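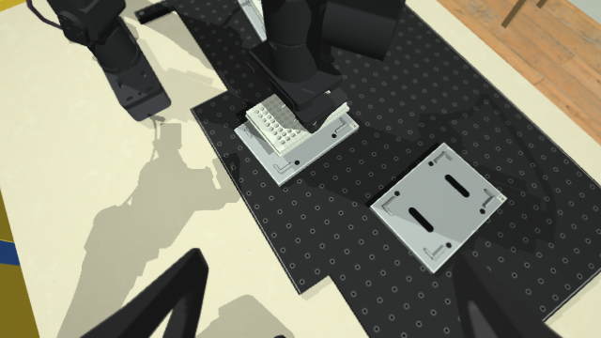 Plate seating on the perforated deck, in the Herkton simulator.

Herkton plate-handling kit, trial review
Minutes of the September meeting, Pacheco building, upstairs room
Start: 2:00
Chair: Sebastião Miranda

1. Minutes of the last meeting
Agreed, with one fix: the request for spare corner brackets was ours and did not come from the Rulia bench. Corrected in the file copy.

2. Where the trial stands
Sebastião went over the simulator part of the kit and was plainly very happy with it. We have 30 days on the trial license and have used 4. In that time the group has recorded 88 simulated runs of the plate placing task, which is a lot more than we got through with Hamus in the whole of its trial. Setup took one morning, including lunch.

The model deck drew a lot of praise. Holders can be moved to any spot on the hole grid, even turned at an angle, and the arm settings follow along without anyone retyping them. Two people said they had stayed late just to try odd layouts, and both would do it again!

3. Plate seating
Most of the hour went here. A plate that goes down a little crooked can ride up on a corner bracket, and then everything after it is off. The group likes that the simulator lets this happen instead of snapping the plate into place. You get to see the miss, back up, and try a gentler release. The replay tool is great for this (slow it right down, it is worth it).

Suggestion from the floor: come in a touch higher and let go later. To be tried on the next batch of runs.

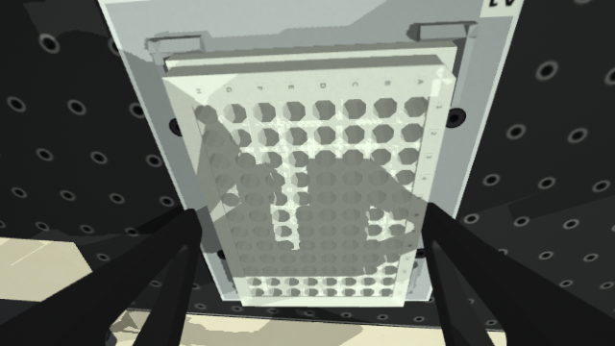
Next came the question of which way round the plate goes. Our own sheets are written with A1 at the top left, and the kit lets each holder carry its own setting for this, so we do not have to change the sheets. Very welcome news for the bench people. It was asked whether the setting is saved with the layout or with the plate type. Sebastião thinks with the layout and will check.

Shadows were brought up as well. They fall across the wells in a patchy way from some viewpoints, and anyone training a vision model will want that mix of light and dark. The light can be moved, and we would like a set of runs with it in several places. Agreed.

4. Cost
The quote for the full kit is $2,269, covering the simulator seat, the holder files and a year of updates. Printed holders are extra. The general feeling was that this is fair for what we have seen so far, but we want to finish the trial before anyone signs. Rulia has offered to split the price if they can book time on the seat. Left open.

5. Things to raise with Herkton
Can the finger shapes be swapped for our own?
Is there a log of grip force for each run?
The help pages on holder angles are thin. More worked cases, please.

6. Actions
Sebastião: check the A1 setting, send the questions to Herkton.
Bench group: high approach runs, then the runs with moved lights.
Rulia: put the cost sharing idea in writing.

Closed at 3:10. Next meeting to be set when the trial is over.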